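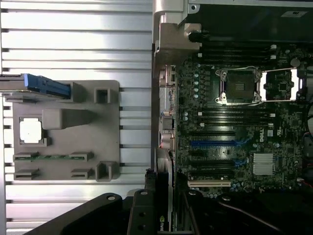 3. Data and Replacement Rules

3.1 Setting

The records used in this paper come from the municipal offices of Quintana and Luvbridge. Both towns buy desktop computers through the same regional purchasing contract, and both keep an asset register in the Plarkia inventory system. They differ in when they let a machine go. Quintana follows a fixed cycle of four years, after which every desktop is replaced whether or not it has given trouble. Luvbridge has no fixed cycle. A desktop there stays in use until its cumulative repair cost passes a set share of its purchase price, at which point it is retired at the next quarterly order.

The shared contract removes one source of difference that has troubled earlier comparisons of this kind. Purchase prices, warranty terms and delivery charges are identical in the two towns for any given order period. Labor rates are not identical, and we return to this in Section 3.4.

3.2 Sample

The register export used here was taken on 2025-11-10 and includes entries closed through the end of October. It lists 382 desktops with a complete purchase record. Of these, 151 belong to Luvbridge and the rest to Quintana. Laptops, thin clients and machines bought for public library use were left out before the export. A desktop enters the sample on the day it is assigned to a desk and leaves it on the day it is retired, lost, or transferred to a school. Transfers are treated as censored observations and not as retirements, as the machine is still working when the town stops tracking it.

The two towns enter serial numbers differently. Quintana records the number of the case, while Luvbridge records the number of the motherboard. For most machines this makes no difference to the analysis. Where a motherboard was swapped under repair, however, the Luvbridge register opens a new asset line and closes the old one, so that a repaired machine looks like a retired machine followed by a new purchase at zero cost. We matched such pairs on desk location and date and joined them into a single history. Pairs that could not be matched with confidence were kept as separate lines and flagged. Dropping the flagged lines does not change the sign of any estimate reported in Section 4.

3.3 What counts as a repair

A repair is any work order that opens the case. Software visits, password resets and the exchange of a monitor, keyboard or mouse are excluded. Each work order in the Plarkia export carries a part code, and we group the codes by what has to be reached inside the tower: storage, memory, power supply, cooling, and board or processor. The grouping follows the order in which technicians usually get to the parts, and it is a better predictor of labor time than the price of the part itself.

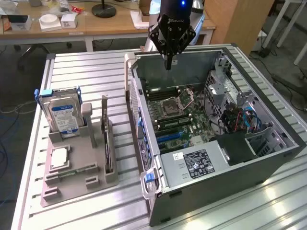
Figure 2. Desktop tower lying on its side with the side panel removed. The motherboard is flat on the bottom panel; blue drive-bay clips run along the front section of the case.

Case design affects the grouping. In towers where drives are held by plastic clips, storage work tends to be short and needs few hand tools. Board and processor work is slower in every design we reviewed, and in both towns it is often the last repair a desktop receives. Work orders with more than one part code were assigned to the slowest group named on the order. Work orders with no part code were read one by one and assigned from the technician's note where the note allowed it. The remainder form a separate group, labeled "other" in the tables.

Warranty work is handled by an outside firm, Vornus, under a contract common to both towns. Vornus bills no parts during the warranty period, but it does report the time spent. We include these visits in the repair counts and set their parts cost to zero. Staff downtime during a warranty visit is included on the same terms as for any other visit.

3.4 Cost measures

Three costs are attached to each machine: purchase, repair and downtime. Purchase cost is the invoiced price, spread evenly over the observed service life. Repair cost is the sum of parts and labor across all work orders. Labor is valued at each town's own hourly rate in the main results and at the Quintana rate in the robustness checks. Downtime is measured from the opening of the work order to the return of the machine, in working hours only. Where a loaner was issued, downtime ends when the loaner is recorded as delivered.

A retired desktop has some value as a source of parts. Luvbridge keeps memory modules, drives and power supplies from retired towers and enters their later use as a repair with no parts cost. Quintana sells its retired machines by the pallet and records only the total received. To put the two towns on an equal basis, we credit each retired machine with a residual value of 20 percent of the current price of its reusable parts. The choice favors neither policy strongly: at zero credit the gap between the towns narrows slightly, and at twice the credit it widens by a similar amount.

3.5 Replacement rules compared

Let the annual cost of a desktop be the sum of the three measures above, less the residual value, divided by years in service. The fixed rule used in Quintana sets the length of service in advance and leaves repair cost free to vary. The threshold rule used in Luvbridge sets a ceiling on repair cost and leaves the length of service free. Neither rule uses downtime, although both towns record it. We therefore also simulate a third rule in which downtime is valued at the median clerical wage and added to repair cost before the ceiling is applied.

The simulation draws repair histories with replacement from the pooled sample, within purchase period. Machines censored by transfer contribute their history up to the transfer date. The ceiling in the third rule is varied in even steps, and the value with the lowest mean annual cost is carried forward to Section 4.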